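Petulgate House Hotel
Department Heads Meeting – Minutes

Present: Rosalba Sartori (chair), Gaetano Mancuso, front office, housekeeping, kitchen, maintenance, sales
Apologies: night manager

The meeting opened at 9:30 a.m. in the breakfast room. Minutes of the previous meeting were accepted with one correction: the linen delivery moved to Friday, not the pool service.

1. Occupancy and rates

Front office reported 977 room nights sold in January. Weekday business was ahead of budget and weekends were behind it. Two group bookings were lost on price. Sales asked for permission to match competing offers for groups of 16 rooms or more without checking each one first. Agreed, down to the floor rate already on file.

The Bhardwaj wedding party has confirmed its block. The deposit is paid. Final rooming list still to come.

2. Food and beverage manager

Gaetano has been covering the post along with his own since the fall. Sales asked whether the job could be folded into his permanently. He said he could do it through spring but not through the summer season. Rosalba will post the opening internally first, then outside. Candidates should have run a banquet operation. Kitchen asked to sit in on second interviews. Agreed.

3. Check-in times

Some 51 guest comments mentioned waiting for a room past 4 p.m. Housekeeping said late checkouts are being granted at the desk without a call upstairs, so the board is out of date by noon. Front office said the phone on the third floor often goes unanswered. Both are to use the Grestell system for late checkouts starting this week, and the desk will stop granting them after 10 a.m. unless housekeeping has cleared the room.

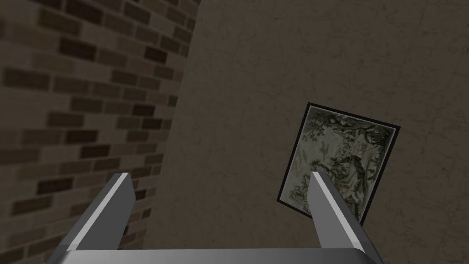
Gaetano said that a cutoff of 10 was too early for business guests, who tend to ask at breakfast, and that he would prefer 11. Housekeeping could live with 11 on weekdays only. Left at 10 for weekends and 11 on weekdays, to be looked at again next month.

4. Restaurant name and menu

The new sign for Gronda is delayed at the printer. The old menus stay in use until it arrives – kitchen does not want the two changed separately. Prices on the dinner menu will go up at the same time. Lunch stays as it is.

5. Maintenance

East elevator inspected and passed. The ice machine on two is out again and a part is on order. Maintenance needs access to the linen room for a full day and will arrange it with housekeeping directly.

6. Other business

Parking passes for evening staff run out at the end of the month. Names to the front office.
Sales asked that the lobby music be turned down during site visits. Noted.

Actions
Rosalba – post the food and beverage opening
Front office and housekeeping – late checkouts in Grestell
Sales – rooming list from Bhardwaj
Kitchen – dinner prices to Gaetano before the menus are printed

Meeting closed at 10:40 a.m.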